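How a Robot Table Is Kept Ready for Work
Pruver Learning Pages for Young Readers
Raltevside Hall of Machines

Many people who visit the Hall of Machines want to know how a robot moves. Fewer ask about the table in front of it. A robot can only do careful work if its table is set up correctly, so our staff spend a good part of each day looking after it.

The table at Raltevside is called the Pruleck table. It is used to teach a robot arm to push, sort and line up small plastic blocks. The arm holds a plain round rod and uses it as you might use one finger.

Why the table has holes

The top of the table is covered with holes in straight rows. The holes let our staff fasten things down with bolts. If a work board slid even a little, the robot would reach for a place where the block used to be, because its program remembers positions as numbers. It would push at empty air and carry on to the next step.

Each morning a technician presses on the corners of the wooden board. If a corner moves, the bolt is tightened by hand with a small wrench. The robot is always switched off first. This is the most important rule in the room, and it applies to adults as well as to visitors.
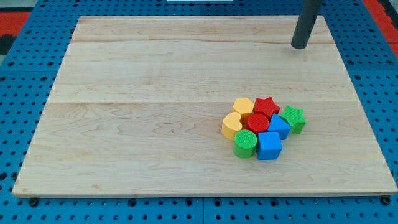

The blocks are checked next. They come in several shapes, such as stars, cylinders and a heart, and in four colors: red, yellow, green and blue. Every block is wiped with a dry cloth. Dust and sticky fingerprints change the way a block slides, and a robot that has practiced with clean blocks may push a sticky one too gently.

A block with a chipped corner is taken away and replaced. Our storeroom holds 127 spare blocks, sorted by shape in labeled drawers.

Teaching the robot where the board is

After cleaning, the robot must be shown where its board begins and ends. This job is called calibration. The technician guides the rod slowly to one corner of the board, stops, and saves the position. The same is done at the other corners. The whole job takes 27 minutes when nothing goes wrong.

Abdelilah Slaoui is the technician in charge of the Pruleck table. "I check the last corner twice," he says. "By then I am tired of corners, and that is when people make mistakes."

When something wears out

The end of the rod rubs against the board all day and slowly wears down. Staff measure it after every 244 hours of work and fit a new one if it has become too short. The old rod is kept until the new one has been tested.

In June the wooden board was replaced as well. The old board had been used for 3386 practice runs and had a shallow groove near the middle where blocks kept getting caught. It may be seen in the Maksymiv Room on the second floor, and visitors are welcome to feel the groove.

Words to know

Calibration: showing a machine exactly where things are.
Technician: a person who sets up, checks and repairs machines.
Wear: the slow damage caused by rubbing and use.

Page last reviewed 2 Oct 2021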